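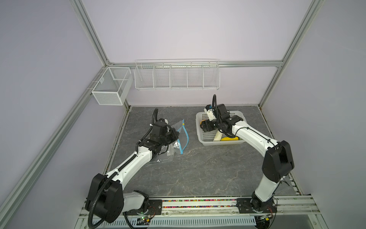 Kedside Slider Bags, Large
Clear zip-top storage bags with a slider closure

Item no. 293
Pack of 37

A big clear bag for produce, play food, craft supplies and anything else you want to see without opening it. The slider runs the full length of the zipper and can be worked from either end. The film is soft and folds down small when the bag is empty.

The zipper is blue on all Kedside bags in this size, so they are easy to tell from the medium bags in the same drawer. The slider is yellow. A whole bell pepper takes up only a lower corner of the bag, as with the yellow one here, and there is space left above it for more. Vegetables with hard stems should go in stem up. Press the air out with a flat hand before you close the last inch.

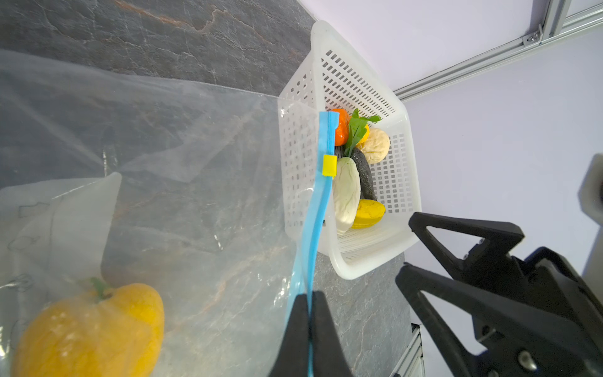

Produce that does not need to be sealed can stay in an open basket. The Storkdale basket is white plastic with slotted walls and base, and it is sold separately. It will hold a mixed lot such as a cucumber, a napa cabbage and a bunch of leafy herbs, and the toy versions fit just as well if you are stocking a play kitchen. Rinse the basket under the tap and let it drain.

Care: Hand wash bags in cool water and hang open to dry. Not for use in the oven. Keep bags away from babies and small children.

Refill packs of 94 are back in stock in February. Orders placed by noon on Friday ship the same day. Limit 4 refill packs per order.

Questions about bulk orders: ask for Ulla Kemppainen at the Wuleck order desk.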